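# Thread: clearing the snack table, what do you do first

**pendatwood_kim**

ok so. round table, seats four if nobody breathes. it's where everyone eats, sorts mail, and dumps wrappers. I want a routine for resetting it after a snack night that takes 15 minutes tops. right now I just push stuff into a pile and move the pile. whats your order? trash first? food first? cloth off or cloth on?

the cloth is one of those holiday cross stitch looking prints, stays on all year, don't start

**dromo600**

Trash first. Always. Grab a bag, walk around the table once, anything paper or peel goes in. Then you can see what you've got.

**Snædís Bach**

Disagree w/ dromo. Food first. If the jars are out, check the lids and get them back on the shelf before you start flapping trash around. I have thrown out a perfectly good half bag of crackers doing it the other way. Jars, then boxes, then trash, then cloth.

**dromo600**

you threw out crackers because you weren't looking

**Snædís Bach**

I threw out crackers because there were nine wrappers on top of them!! Which is my point

**lintroller_1103**

Cloth is the real question imo. I shake mine outside every time, wash every other week. Citrus peel is the worst, leave it overnight on a light cloth and you get a yellow spot. Dab of dish soap, cold water, let it sit. Don't rub.

**pendatwood_kim**

good to know on the peel, we go thru a LOT of oranges

what about noodle cups. they tip. lids half on. do you rinse before tossing

**dekker_at_home**

Rinse if there's broth left, otherwise straight in the bag. And if it's a full one put it back in the cupboard standing up?? Mine live in an old Dindo shoe bin, 118 of them at one point, my brother buys by the case. Standing up, label out, done.

**lintroller_1103**

118 noodle cups

**dekker_at_home**

he likes noodles

**dromo600**

Back to the topic. Kim can you post the table. Hard to say without seeing what kind of mess were talking. Crumbs and paper is one thing, sauce is another.

**pendatwood_kim**

fine. its mostly paper and packaging. noodle cup on its side, jars at the back

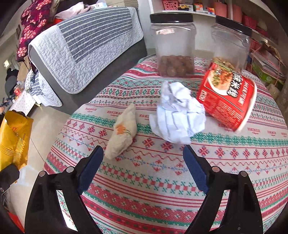
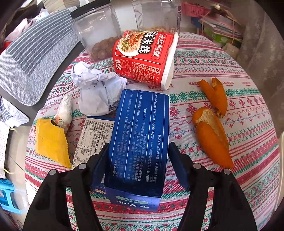
## Replies after the pics

**Snædís Bach**

That's not bad at all! Jars already have lids on, so just carry them off. Cup next. I'd pull the printed sheet out from by the blue box and look at it before it goes anywhere, in case it's something you want to keep. Orange peel and the yellow wrapper can go in one handful.

**dromo600**

Balled up paper, tissue, wrapper, peel. That's most of it. One lap with a bag like I said. Then theres nothing on top of anything and Snædís can rescue all the crackers she wants.

**Snædís Bach**

Still jars first.

**lintroller_1103**

Is that beige fuzzy thing with the orange flower on it a towel? Get it off the table before you wipe anything, mine always end up soaking up whatever's going. Nice cloth btw, I like the red stars. Wash cold if the red is new, mine bled onto the white the first time and I had a pink tablecloth till July

**pendatwood_kim**

it's a washcloth lol. in the hamper now

ok trying it dromo's way tonight and Snædís's way next time. will time both

**dekker_at_home**

What's in the second jar, the light brown crumbly stuff? If it's the bottom of a bag of something, tip it in a bowl and use it on ice cream. Don't let it sit in there till it goes stale

**pendatwood_kim**

cookie bits. and yes thats a great idea

**pendatwood_kim**

update: trash first, 11 min including shaking the cloth off the back step. forgot the washcloth was in the hamper and went looking for it to wipe with, so call it nine. jars first next time, will report

**Snædís Bach**

Waiting.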